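工作本 周三 下午两点开始

上周Rosalind Lindqvist说洗衣袋这件事已经有结论了，可以收尾。我把她的记录重新读了一遍，没看出结论在哪里。记录里写的是“用袋组表面状态较好”，谁看的、在什么光线下看的、和哪一批比的，都没有写。今天下午自己重来一部分，先把能说清楚的说清楚。

手头的东西：Grustia的白色网眼袋，大小两种，都带拉链；Whitfield的粗网袋，抽绳口；还有一只Jerkeck，Wendell Pennington从家里拿来的，用过多久他自己也说不准，所以只作参照，不进表。对照组不用袋，直接下筒。试布是Dayana剪的针织棉片，单片称重，边缘锁过。她锁边的线比我要的粗，先这样用，换线的话前面的数据就没法接着比。

先说我不信的几条。

一，“网眼越密越护衣”。供货方的说明单上这么写，Lorraine Quinlan也这么讲，大家就跟着讲。可是密网进水慢，布在袋里团成一团，团住的那一面互相磨，磨的时间并不比在筒里少。上个月那几片起球最厉害的，恰恰是从密网袋里拿出来的。当然只有几片，说明不了什么，但至少不能反过来拿它当密网好的证据。

二，“拉链头有护套就不会刮”。刮不刮要看拉链头停在哪里，停得住停不住。洗前推到底，脱水以后再看，退回来的不少。退了口就开，袖子、带子从口子里钻出去，这时候有没有护套都一样。

三，“袋子只装三分之二”。三分之二是按什么算的？按平铺面积，按体积，还是按手感？我问了三个人，得到三种答法。Desmond Pruitt的答法最干脆，他说塞到拉链拉起来不费劲为止。作为生活经验我没意见，作为试验条件写不进去。今天改成按重量装，大袋379克，小袋减半，误差自己记。

两点二十，把要用的袋子摊在木桌上看拉链和包边。以前都是洗完才检查，洗坏了也不知道是洗坏的还是来的时候就那样。这一步早该加。

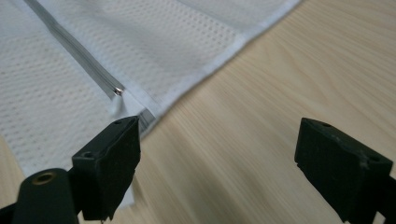 检查的办法很土：手指顺着包边走一遍，走到拉链尾端停一下，往两边轻轻拉，看针脚露不露；再把拉链来回推两趟，听声音。声音发涩的单独放。我知道“发涩”这种词Rosalind看了会皱眉，她批评我的时候用的正是这个理由。暂时没有更好的办法，弹簧秤勾不住这么小的拉链头，试过，一拉就滑脱。Wendell说可以穿一截细线再勾，下次试。

包边这里我多说几句。网布本身很少破，我见过的坏袋子，多半坏在网布和包边接的那一道，再就是拉链末端缝进边里的那一小段。供货单上写的耐洗次数是针对网布做的，缝合处没有单独的数。拿一个最不容易坏的部位去标整只袋子的寿命，我认为没有多少参考价值。Lorraine说人家也没骗人，单子上写得很清楚是面料测试。她说得对，单子确实没骗人，是我们自己抄到汇总表里的时候把“面料”两个字抄丢了。汇总表今天已改，旧版留着，划掉没擦。

两点五十，第一轮下筒。30度，标准程序，中速脱水。洗涤剂用Cover，量按瓶盖刻线。刻线我也不太信，盖子内壁挂液，倒出来的总比刻线少一点，后来改用量杯。也就是说第一轮的洗涤剂量和第二轮不完全一样，写在这里，谁以后用这两轮的数据自己掂量。

等的时候翻了一下旧本子。去年有一页写着“袋口朝下放可减少缠绕”，没有署名，字迹像Desmond的。筒一转起来哪里还有朝上朝下。问他，他说不是他写的，又说这话倒是有点道理。我让他讲道理，他讲到一半去接电话了。

三点四十，第一轮出筒。先看再摸，最后称。

不用袋的对照：布片散开，边角有卷，起球轻。和我预想的差不多，和供货方说的不一样。

Grustia大袋：布片折成两叠，外层平整，里层有压痕。拉链头没动。

Grustia小袋：团住了。拉链退开一小截，没有东西钻出来。称下来比别的组重，含水多，可见脱水也没脱透。小袋装得太实的话，洗净大概也要打折扣，这一项还没测，不写进表里。

Whitfield粗网袋：抽绳在脱水时绕住了旁边的袋子，解了半天。布片本身没什么问题。这种互相缠绕在单袋测试里看不到，家里谁会一次只放一只袋子呢？单袋测试的结果拿来给人做建议，我一直觉得别扭。

四点整，第二轮，装量减半，别的不动。Dayana提出应该同时换一批新布片，我没同意，两样一起变，最后什么也说不清。她不太高兴，说旧布片已经被第一轮磨过了。这个反对是成立的。折中的办法是新旧各放一半，用蓝线和红线做记号。蓝线旧，红线新。别记反了。

第二轮出筒时快五点，结果比第一轮还乱。旧布片在大袋里起球加重，新布片几乎看不出变化；小袋里两种都还好，拉链头也老实待在原处。照这么看，装量的影响恐怕比网眼疏密大得多，第一轮里那些差别有多少该算到袋子头上，我现在不敢讲。只有两轮，也可能是碰巧。

Rosalind下班前过来看了一眼，问能不能先出个初步意见，Whitfield那边在催。我说可以出，就写“现有数据不支持任何一种袋子优于另一种”。她说这不叫意见。我说这就是目前的意见。最后说好等四轮做完再谈，她去回人家的信。

给接手的人：

袋子晾的时候拉链全部拉开，别夹包边，夹子会留印，下次检查分不清是夹的还是磨的。

发涩的那些放在架子最下层，不要混回去。

量杯用完冲干净。今天我拿的时候里面有一层干掉的洗涤剂，不知道是谁的，也不知道前面有几次称量受了影响。

Jerkeck那只请Wendell带回去。它已经两次被人顺手放进测试组了。

待办：细线勾拉链头的办法；小袋洗净那一项要不要加；问供货方缝合处有没有做过单独测试，要原始记录，不要说明单。第三轮的布片Dayana明早剪，锁边仍用原来的粗线。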